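**Shared Food Storage in Student Bedrooms: Final Report**

Prepared by Oľga Kratochvíl and Jozefína Baláž
Module: Domestic Space and Household Management
Submitted April 25, 2018

## 1. Background

Halás is a residential building dating from 1994, in which most bedrooms are occupied by two students. Each floor has one kitchen. The kitchen cupboards are allocated by room and are used mainly for cooking ingredients, pans and crockery. Packaged snacks, gifts from home and food bought for journeys are generally taken to the bedroom, where there is no furniture intended for them.

The project began with a complaint raised at a floor meeting concerning crumbs in shared drawers. The residents who raised it did not wish snacks to be banned from bedrooms, and the residence rules permit sealed food to be kept there. The question put to us was therefore a practical one: how might two people sharing a room keep packaged food in an orderly way, using the space and furniture they already have?

## 2. Aims

The project had two aims. The first was to find out where residents keep packaged snacks at present and what difficulties this causes. The second was to try a simple method of sorting and storing them, and to record what residents thought of it after a period of ordinary use.

We did not set out to change what residents eat. Questions of diet were left out of the interviews, although several residents raised them without being asked.

## 3. Method

Work was carried out during March and was divided into interviews and sorting sessions. We interviewed residents of 18 rooms, speaking to both occupants together wherever possible. Where the two occupants gave different accounts of the same drawer, both accounts were noted.

Residents who agreed to a sorting session were asked to gather all the packaged food in the room and put it in one place. In most rooms the desk was too small or already in use, and the bed was chosen instead. We asked that the bed be made beforehand and that opened packets be closed with a clip or a band. Bringing everything together before sorting had a clear advantage over going through one drawer at a time, as duplicate purchases came to light at once.

The residents then carried out the sorting themselves. We supplied labels and two shallow trays of the Fledari pattern, which fit beneath the bed frames used at Halás. Items were to be placed in one of four groups:

- opened, to be eaten first
- sealed, belonging to one person
- sealed, to be shared
- out of date or no longer wanted

Outer wrappers and empty bags were removed as they were found. Residents were asked to read the date on each item aloud to their room-mate. This was slow at first, but it prevented the same packet from being checked twice.

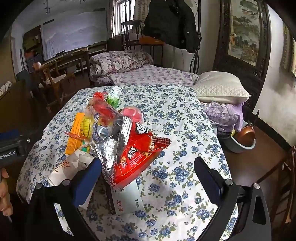 *Figure 1. Packaged snacks gathered on a bed for sorting, with a large red bag at the front of the pile.*

The variety of packaging had a direct effect on the work. A large bag takes up a good deal of room in a tray but can be seen at a glance. Small wrapped sweets and similar items take up little room and are easily lost underneath. Rectangular boxes stack well, whereas foil packages slide off one another and are better stood on edge. After the first few sessions we advised residents to place boxes along the back of the tray, to stand flat packets in front of them, and to keep small items together in a bag or tub.

Loose papers were often found among the food. These included notes, receipts and cards, and they were set aside for the owner to look at before anything was thrown away. One resident recovered a library slip that had been missing since the start of term.

## 4. Findings

### 4.1 Present arrangements

The desk drawer was the most common place for snacks, followed by the wardrobe floor and the window sill. The window sill was regarded as unsuitable by nearly everyone who used it, chiefly on account of chocolate melting in the afternoon sun. Residents continued to use it when the drawers were full.

In rooms with two occupants, ownership was seldom marked. Most pairs described an understanding that large bags were shared and small items were not. This had worked well in the majority of rooms. Where it had not, the disagreement usually concerned food sent by a family member, which one person considered a gift to the room and the other did not.

### 4.2 Results of the sorting sessions

Sessions lasted 42 minutes on average, including the time taken to remake the bed and wipe out the drawers. The time varied less with the amount of food than with the number of decisions to be made about it. Residents who bought the same few products repeatedly finished quickly. Those with many different items, particularly items brought back from travel or received in parcels, needed longer.

Labels printed in a language that neither occupant could read caused some delay. Dates could usually be found on these packages, but the order of day and month was not always plain. We recommended that such items be placed in the "eaten first" group unless the date was beyond doubt.

The "to be shared" group proved the most popular part of the method. Several pairs reported that it had put an end to small uncertainties that neither person had thought worth mentioning. One pair abandoned the group within days and returned to separate drawers — an arrangement both described as satisfactory.

### 4.3 Follow-up

We returned to each participating room after 3 weeks. The trays were still in use in most of them. In the remainder, the trays had been taken over by shoes or books, and the food had gone back to the desk drawer. Residents in those rooms said that a tray under the bed was too far from the desk, where the snacks were eaten.

Labels had lasted poorly. The adhesive did not hold on the textured surface of the tray, and residents who wished to keep the groups had written on strips of masking tape instead. This was an improvement on our own choice and has been adopted in the recommendations.

## 5. Difficulties

The use of the bed as a sorting surface was convenient but not without drawbacks. Crumbs from poorly closed packets reached the bedding in two rooms, and one resident asked to stop and change the sheet before continuing. A spare sheet or large towel laid over the bed would have avoided this, and we should have suggested it from the outset.

The timing of the work also affected the results. Many residents had recently received parcels from home, and the quantity of food in the rooms was probably greater than it would be towards the end of term. The follow-up visits took place as revision was beginning, when several residents admitted that tidying was no longer a priority.

Finally, our sample consisted of those who were willing to open their drawers to two fellow students. Residents with the greatest difficulty may well have declined to take part.

## 6. Recommendations

1. A shallow tray should be offered to each room at the start of the year. Grikum supplies a version with a handle at the front, which would be easier to pull out than the pattern used in this project.
2. Snacks should be brought together and sorted once a term, on a covered bed or a cleared desk.
3. Opened packets should be clipped and placed at the front of the tray.
4. Groups should be marked with masking tape and a pen.
5. Room-mates should agree at the start of the year how food sent by family is to be treated.
6. Where the desk is some distance from the bed, a single drawer should be kept for the current week's snacks and refilled from the tray.

## 7. Further Work

A second study might look at the kitchen cupboards, which were outside the scope of this project but were mentioned in almost every interview. The residents of Lellow, the neighbouring building, have larger cupboards and fewer people to each kitchen, and a comparison between the two would be useful. Copies of the interview questions and the blank sorting sheet have been placed in the module folder.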